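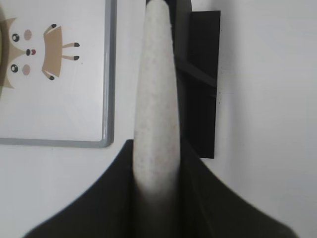 How to clear a grip force fault when the gripper won't let go

These steps cover the fault we see most on the Brurar two-jaw gripper: the jaws close on a part, the controller logs error 466, and the open command does nothing. The part stays clamped and the arm holds its position. Don't try to pull the part free by hand. The jaws can still move while the fault is active.

What you need

A 3 mm hex key, a lint-free cloth, the teach pendant and a soft tray to catch the part.

1. Make it safe

Press the emergency stop and wait for the drive light to go out. Hang your tag on the cell controller. If the arm is holding something long or upright, put the tray under it now. The emergency stop does not open the jaws, and a worn brake can let the arm sag a few millimetres.

2. Write down the log

Leave the controller powered and open the fault page on the pendant. Copy the last grip force reading and the force limit. Ours is set to 900 and the reading at the last fault was 979. If your reading is under the limit, you have a wiring or sensor problem and should skip to step 5.

3. Release the jaws manually

Find the release screw on the side of the gripper body, behind the small rubber plug. Turn it anticlockwise a quarter turn at a time. Keep your fingers out from between the jaws and let the part drop into the tray. Stop if the screw goes tight. Forcing it strips the brass insert, and a new one from Flellavell took 47 days to reach us.

4. Clean and check the jaws

Wipe both jaw faces and the slide rails. Grit from speckled or rough-surfaced parts collects at the back of the rails, where the cloth won't reach unless you fold it over the hex key. Replace the pads if the edges have lifted.

5. Check the cable

Follow the sensor cable from the wrist to the first clip. Look for flattened sections and a loose connector collar.

6. Reset and test

Tighten the release screw, refit the plug and clear the cell. Remove your tag, release the emergency stop and acknowledge the fault. Open and close the jaws five times empty at the slowest speed, then run one cycle with a scrap part.

If 466 comes back during the test, leave the cell tagged out and send the log to the Filtotov service desk. Raising the force limit is not a fix.

Updated 2 October 2020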